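Urgate Home Computer Scheme
Progress report to the Hurnell Fund, second year of grant

We are very pleased to send this report, which covers the period from the end of last summer up to the half-term break. It has been our busiest stretch yet, and there is a lot of good news in it. There are also a couple of things that have gone more slowly than we told you they would, and those are set out under "Behind plan" below.
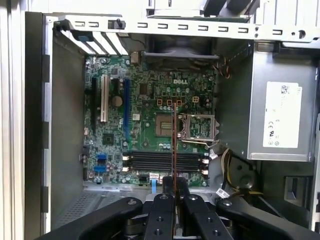
Urgate, 18th February

Computers placed with households

We placed 87 refurbished computers in this period, all with households in Urgate and the villages along the river. Each one goes out with a screen, keyboard and mouse, a printed starter guide in large type, and a phone number that is answered on weekday afternoons. Most went to families with children at secondary school. A good many went to people over retirement age who had been doing everything on a phone, and found forms and appointments a struggle on such a small screen.

December was remarkable. The appeal in the parish newsletters brought in so many offers of old office machines that we had to stop accepting them for a fortnight while we cleared shelf space! We have since changed the wording so that people ring first.

Getting online at home

A computer is not much use without a connection, and this is the part of the work that has grown most. Of the homes we supplied, 33 had no broadband at all. We sat down with each of them to go through the cheaper tariffs available to people on certain benefits - a surprising number had no idea they could apply - and all but four are now connected. The remaining four are in the dip beyond the old quarry, where neither a landline nor a decent mobile signal can be had at a sensible price. We have written to the district council and will let you know what comes of it.

Drop-in sessions

The morning drop-in at the library continues, and we have added an early evening one for people at work. Printing, passwords and prescriptions are what people ask about most. After that comes video calling, especially with grandchildren abroad. One lady brought in a tin of shortbread after her first call to New Zealand, and has been helping other people to set up theirs ever since.

The evening sessions were quiet to begin with. They picked up once we moved them to the front room, where you can see from the street that the lights are on and people are in.

Booking and records

We moved from paper cards to Multix for bookings and loans, as agreed in your last letter. The changeover took longer than planned, mainly down to spelling mistakes in the old cards, but it was well worth doing. We can now see straight away who has waited longest and which households are due a follow-up call. Data protection notices have been rewritten in plain English and are handed out with every machine.

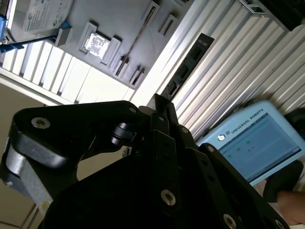 R. Szulc
Scheme Coordinator

Behind plan

The starter guide has not yet been translated. We had promised Polish and Arabic versions by now. The Polish text is done and is being checked, while the Arabic one needs a new layout, and we underestimated how much work that would be. Both should be ready before the summer.

We have also had fewer referrals from doctors' surgeries than we hoped. Posters did very little. Going along to a practice meeting and talking to the reception staff worked much better at the one surgery where we tried it, so we shall do the same at the others.

Spending

Spending is in line with the budget except for replacement power leads and delivery costs, which are both a little over. We would like your permission to move 1,000 pounds from the publicity line to deliveries. Word of mouth is doing most of our publicity for us at the moment, and a van is the only practical way of reaching the outlying villages. A full breakdown is attached with the receipts.

Next steps

Over the coming months we plan to:
finish both translations of the guide
visit the remaining surgeries
ring every household supplied last year to see how they are getting on
start a short course on spotting scam emails, which drop-in visitors have been asking for since the autumn

The scam course is the one we are most excited about. If anyone from the Fund would like to come to the first session, please do - the library has plenty of chairs and the tea is good.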